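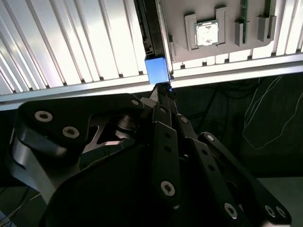

Flolta hand kit — anyone running one on PC teardown / rebuild?

ribbonpull
Looking at the Flolta kit for our refurb bench. Multi-finger hand, arm mount, wrist cam, the software seat. Rep says it'll do CPU and memory handling on ordinary desktops. We do mostly old office towers, 200 a month give or take. Quote came in way under what Hailu wanted for theirs. Before I go ask for money — does it work, does it break, what's support like. Short answers fine, I'm reading this between pallets.

grayslot
Have had one since May. Short answer, yes with homework.
Long answer: the hand is good. Screws everywhere, so keep a hex set at the bench and go over the knuckles once a week, they back out. Wrist cam is good close up, useless for finding things across the table, budget for a second fixed one. Software is ok. Docs are bad. Page 7 of the setup guide has the homing order backwards and they know it.

ribbonpull
Backwards how

grayslot
It has you home the fingers before the wrist. Wrist first. Otherwise you get a fault and a reboot every time and you start thinking you bought a lemon.

Deok-su Kwon
Integrator here, I don't sell Flolta but I've put in three of them, so take that how you want. The hand isn't where your time goes. Fixtures are. If the processor doesn't sit in the same place every time you will spend your life re-teaching. Print holders for the CPU and the memory, fix them down to a slotted aluminum table, don't touch them again. Gray matte filament, glossy stuff confused the camera on my first install.

Also lay the tower flat with the side off. I had a customer who wanted it done upright "like a person would do it". No.

hexkey_marge
Gonna disagree with most of this thread. We trialed it against a plain two finger gripper from Grornby and the plain one won on memory. Sticks are flat, they have two edges, you pinch them. What are the extra fingers for?? More joints, more screws, more stuff to calibrate. Flolta's demo has the hand picking up little blocks all day long. Great. I don't get paid for blocks.

grayslot
Memory sure. Try a retention lever with your two finger. Or a drive latch. We do both with the same hand and no tool change.

hexkey_marge
We do the lever by hand. Takes a second. Then the gripper does the rest.

grayslot
Then you have a person standing there

hexkey_marge
I have a person standing there anyway. So do you.

Deok-su Kwon
You're both right, depends on the mix. If it's sticks only, buy the cheap gripper. If you want latches, levers, and connectors off one setup, the hand starts to make sense. Connectors are the hard bit btw. I would not promise anyone SATA cables.

ribbonpull
Ok this helps. We pull everything — sticks, processor, drives. Cards if there are any, mostly there aren't. So more like grayslot's case I guess. What's it do with cables in the way?
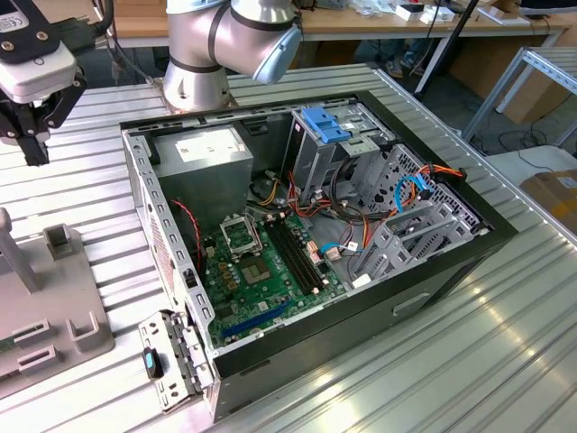
grayslot
Cables are the pain, yeah. Power bundle flops over the middle of the board and the fingers snag on it. We push the loom off to one side before the run, bit of velcro if it won't stay. Same with the front panel leads. Takes a minute and saves you an hour. Leave the power supply in, pulling it first just gives you more loose wire to deal with.

And if you're seating CPUs as well as pulling them, open the socket bracket all the way. Half open and the fingertip catches it. Ask me how I know, bent pins.

tinplate
What did you pay if you dont mind. Benmont has them listed as reseller but it's "call for price" and I hate calling

grayslot
Not posting the whole number. Replacement finger set was 2,000 which made me sit down for a minute. Plus 95 shipping. For fingers.

tinplate
lol ok so no

hexkey_marge
See this is what I mean. Grornby jaws are a bag of rubber pads. I keep spares in a coffee can.

Deok-su Kwon
You can get single fingers now, you have to ask for them by email, the store page only shows the set. Benmont wont tell you this.

grayslot
WHAT. Since when

Deok-su Kwon
Spring sometime. I'll dig out the part number and message you.

ribbonpull
How's support generally? The rep answers in ten minutes but he's trying to sell me something

grayslot
Slow then good. Two days to get a reply, but the guy who replies knows the hand. Send the log file with the first email or you lose another two days while they ask for it.

hexkey_marge
Mine never got past the "have you updated firmware" stage but it was a trial unit so whatever. Did like the cam, I'll give them that. Clearer than the one on ours.

ribbonpull
Going to ask for a 30 day trial and run it on one model of tower only. Will get a quote on the Grornby too so marge doesn't yell at me. Deok-su can you send the holder files or is that customer stuff

Deok-su Kwon
CPU one I can share, it's mine. Memory one belongs to a client. It's a slot with some clearance though, you can draw it in an evening. Make it taller than you think and leave room for the fingers on both sides.

hexkey_marge
I'll yell anyway. Post your cycle times when you have them, real ones, with the re-tries in.

ribbonpull
Will do. Rep says the trial unit ships without the table clamps, anyone know the bolt size?

grayslot
M6 on mine. Check tho, they changed the base plate at some point.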